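Final Project Report: Choosing Wrist Views for Grasp Planning in a Simulated Bedroom
Robot Software Lab, Cliltumstead College
November 2020

1. Summary

Our project was a small piece of software called Dirnolon. It sits between the wrist cameras of a two-armed simulated robot and the grasp planner we were given in class. Its job is to decide whether a wrist image is worth sending to the planner at all. The planner is slow, and in the February version of the lab code it was called on every image that came in, including ones that had almost nothing useful in them. We wanted fewer calls without losing grasps.

The simulator is Stirkadar, which the lab already used. We did not change its physics or its rendering. All of our code runs outside it and reads images and joint positions over a socket.

2. The problem with wrist views

A wrist camera moves with the arm, so the horizon is almost never level. When the wrist rolls, a wall can look like a floor and a shelf can look like a ramp. The robot's own fingers are also in view most of the time and take up a lot of pixels. The object detector we started with had been trained on upright images from a fixed camera, and it did badly on both points.

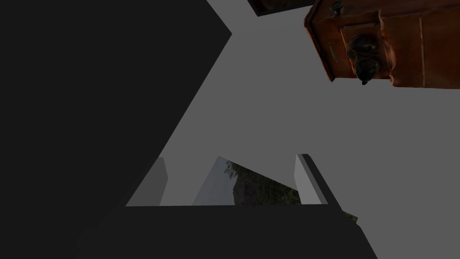

We gave each image a usable-area score before anything else was done with it. The score is the share of pixels left after the gripper has been masked out and large flat regions of one color have been dropped. The mask comes from the robot model, so it does not depend on the detector. Steep upward views were the hardest for this step. With the wooden telephone only partly in view in the upper right corner, dark gripper parts on the left and bottom, and plain gray over much of the rest, there is little for a planner to work with. Our first version still passed images like this one, as the telephone has strong color and sharp edges and the early score was based on edges only. After we added the flat-region test, they were held back.

3. How Dirnolon works

The program has four stages. The first reads the joint positions and draws the gripper mask. The second computes the usable-area score. The third rotates the image upright using the wrist angle from the robot model and runs the detector. The fourth compares each detection with the space between the fingers and decides whether to call the planner, ask for another view, or do nothing.

The rotation step was simple to write and took a long time to get right. We had the sign of the roll angle wrong for the left arm only. The images looked fine in our tests because we had been testing with the right arm. We now have a unit test that puts both arms in the same pose and checks that the two rotated images agree.

For the fourth stage we project a box forward from the palm and treat it as the reach region. A detection counts as a candidate when its center falls inside the box. We also tried using the whole outline of the object, but soft and folded things have outlines that change a lot from one view to the next, and the result flickered.
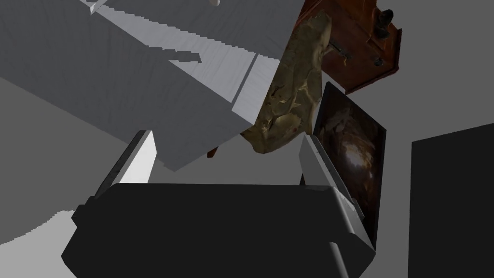 Figure 2. View over the open gripper. The rounded end of the mottled object is directly above the gap between the fingers.

Views of this type are the ones the program should pass. There is an object in line with the fingers and enough around it for the detector to separate it from the background. Mottled surfaces did give us trouble at the start. The detector would split one object into several small ones, and each of them would trigger its own planner call. We fixed this by merging detections that touch and whose depth is close to the same. The merge is done after rotation and before the reach test.

4. Test setup

We collected 3,000 wrist images from Stirkadar with both arms moving through the same room. Of these, 2,000 were used to set the thresholds and the rest were kept for testing. Two of us labeled each test image as worth planning on or not, without seeing the score. When we disagreed we looked at the image together and picked one label.

The robot's head camera was left running during collection. Dirnolon does not use it, but it made debugging much easier.

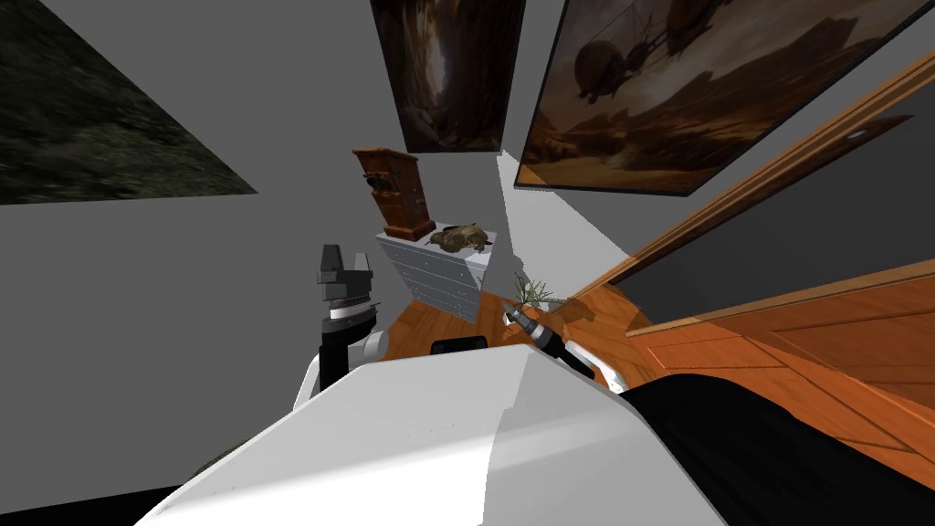 We saved every wrist image with the simulator step number so that it could be matched to the head view from the same step. When a label was hard to settle, we opened the head view to find out where the arm was in relation to the furniture. The labels themselves were still based on the wrist image alone.

The logging code was taken from the Antoniadis toolkit, which the lab keeps on its server. We changed it to write compressed files after the disk filled up during an overnight run.

5. Results

Dirnolon agreed with our labels on 91 percent of the test images. Most of the errors were images we had marked as useful and the program held back. Usually these had a small object against a large plain wall, where the flat-region test removes too much. The errors in the other direction were mostly pictures on the walls. The detector sees things inside a painting and reports them as objects, and if the painting lines up with the fingers it passes the reach test.

Each planner call we avoid saves up to 5 seconds on the lab machines. Running Dirnolon itself takes much less time than that, and most of it is spent in the detector.

6. Limits and next steps

We tested in one room only, so the thresholds may not carry over to another. We also did not add camera noise or blur, and the even lighting in Stirkadar makes the flat-region test easier than it would be on a real wrist camera.

The painting problem should be fixable with depth. A painting is flat, so a detection with no depth change across it and a wall behind it could be dropped. We wrote this check but did not finish testing it, and it is turned off in the version we handed in.

The source code, the test labels and the threshold file are in the lab repository under the project name. The readme lists the commands for rerunning the test set.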